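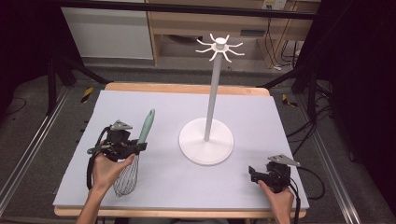

White stand, mint-green whisk.

If your second drawer is anything like mine, it sticks every time you want the whisk, and you end up poking a ruler in to flatten whatever has reared up inside. I put up with that for far longer than I should have, and then in March I gave in and cleared the lot onto the bench.

Start by taking everything out and washing it, even the bits you're sure are clean. Put back the flat things only – spatulas, peelers, the cake server. Anything with a bulge in it (whisks, ladles, the masher) wants to hang.
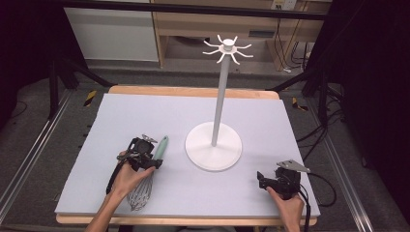
Whisks are the worst of the drawer crowd, as the wires get bent under heavier tools and never quite spring back to a nice round shape. Hang them by the handle and they keep their figure. You don't need a rail screwed into the tiles, either. A freestanding stand with eight hooks in a ring will take a good family's worth of utensils, and a wide, flat base like the one on this stand gives you something broad to wipe around. Hang the heavy pieces opposite each other, ladle across from masher, so the weight stays even.

Before you buy, check the handles. You're after a hole at the end big enough to slip over the hook, and my old Zurell ladle hasn't got one, so I tied on a loop of kitchen string – a bit daggy, but it's held up beautifully!
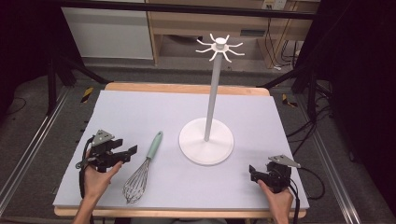

A hanging hole in the end of the handle, and hooks with upturned tips.

Keep the stand well back from the stove, or you'll be washing a greasy film off everything by Wednesday.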